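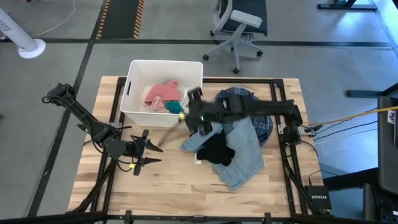

I promised Araceli back in April that I would write up how we look after the laundry cell, and it is now long enough past April that she has stopped asking politely. So I've made a big mug of tea and I'm going to do it in one go, with all my usual detours (sorry, Araceli).

The job the cell does is easy to say. Two arms, one table, clothes go from a pile into a bin. The part I want to write about is everything you do so that it can keep doing that on a morning when you'd like to be getting on with something else.

I start with the bolts. Both arms hang off an aluminum extrusion frame, and extrusion is lovely stuff, you can build anything with it in an afternoon, but the fasteners do creep loose when two arms are swinging around on them all day. There are 16 bolts I care about and I go over every one with the same wrench, left side first. Lakmal put a stripe of paint pen across each bolt head so you can see at a glance if one has turned. I was a little snooty about the paint pen when he did it and I have since apologized to him over lunch.

Next come the cables, and I'll admit I fuss over these more than anybody else here. Leave the loops on the arms generous! When I first set the left arm up I dressed its cables so neatly that they looked like a catalog photo, and then the wrist rolled over and pulled a connector half out of its socket. We lost most of a day to that one, blaming the software. Now I move each arm by hand through its whole reach with the power off and watch the loops as I go. If anything goes tight, I give it more slack and do the whole thing over.

The network switch lives down at the corner of the table, and I like it there, where I can get at the plugs without crawling. If an arm drops out, push the plugs in at the switch before you do anything clever. Misaki spent an evening reading through 3,136 lines of log once, and it was a plug that hadn't clicked.

Grippers get a wipe and a squeeze. Lint is the enemy (laundry, who knew) and it packs in at the base of the fingers, where an old toothbrush gets it out very nicely. Then I close each gripper on a folded sock and tug. I don't have a number for how hard. You get a feel for it, the same way you do with a jar lid.

After all that I run the home position check, and then a few pickups at slow speed with the awkward things. Jeans are my favorite for this, being heavy, and a leg will always drape somewhere you didn't plan for. Plaid shirts are good for making sure the cameras are behaving. Small dark things on top of other things are where I expect a miss, so I always put one in.

We had done 414 pickups on the current set of finger pads when I last looked at the sheet, and Moushumi thinks they have plenty left in them. I'd like to swap them sooner. We are still discussing it, very pleasantly, mostly by sticky note.

Next time I'll get into calibrating the right arm, which needs its own post and probably its own mug of tea.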